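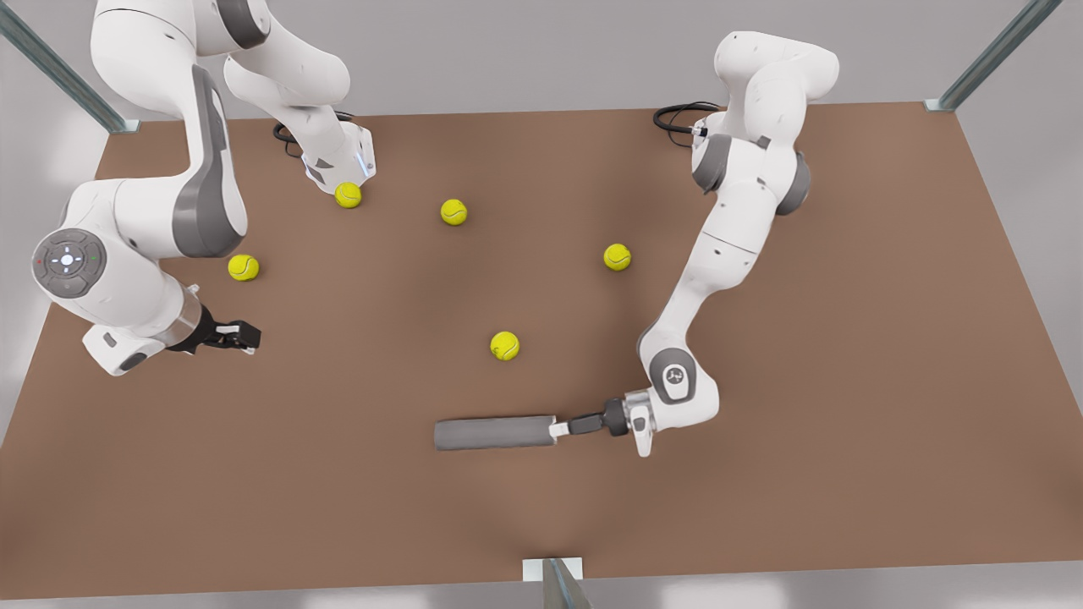
# Speaker notes — "One planner, two arms"

Talk slot: 13 minutes plus questions. Speak slowly. Drink water before starting.

## Opening

Good morning. I work on the planning software at Drillden, together with Munther Sfeir and Jerome Tolentino. Today I will speak about how we plan motion for two arms which share one table, and about the mistakes we made in the first version.

(Wait for the people at the back to sit.)

The tidy-up task is the one I will use through the whole talk. There are five tennis balls and one rod, and two arms with black grippers. It looks like a small problem. For the planner it is not so small, as the middle of the table belongs to both arms.

## First version: each arm alone

- We planned for the right arm, froze the result, then planned for the left arm around it.
- Easy to write, easy to test.
- The second arm always got the bad path. If the first arm stayed near the centre, the second one had no solution at all, and the planner used its full budget of 600 milliseconds to tell us this.

Say here: Gearóid Ó Briain warned us in the design review. I have the email.

## The held object

This is the part where I want to go slower.

When a gripper holds a rod, the shape of the arm changes. Our collision model must be longer from that moment. In the first version we attached the rod to the gripper only after the lift motion was finished. So during the lift, the planner believed the gripper was empty, and the far end of the rod had no protection from anything.

The fix has three steps:

1. Attach the object at the moment when the fingers close.
2. Allow contact between the rod and the fingers, and between the rod and the table, only for the first part of the lift.
3. Remove the table permission as soon as the lift height is reached.

Step 3 was missing until April. Jerome found it when he replayed the old logs in Prodance, our simulator.

## Second version: time as a resource

Now we plan both arms roughly, without looking at the other one. Then a scheduler — the package is called Policarpio — moves the timing. One arm can slow down or wait, but it keeps its path. Only if no timing works do we plan the paths again, this time jointly.

Numbers for this slide: 1000 random layouts in simulation. Joint planning was needed in 136 of them. All the others were solved by timing only.

Do not say "solved in the real world". These are simulator results. Eduardo Abella from Brorkia will ask, he asked last time also.

## What still does not work well

- Balls close to an arm's own base. The elbow must fold a lot and the solver often prefers a strange posture.
- Balls roll when touched. Our planner thinks that all objects stay where perception saw them. We read the poses again after each grasp, but during a motion we are blind.
- Waiting arms. An arm which waits over the centre is legal for the scheduler, but it blocks the other arm's next task. We now add a small cost for this. The value was chosen by hand.

## Closing

Thank Dindo Dela Peña for the replay tool. Mention that the scheduler has its own test set and can be used without our planner.

If there is time left, show the timing chart again and explain the grey bars — last time I forgot.

Slides version 28/11/2021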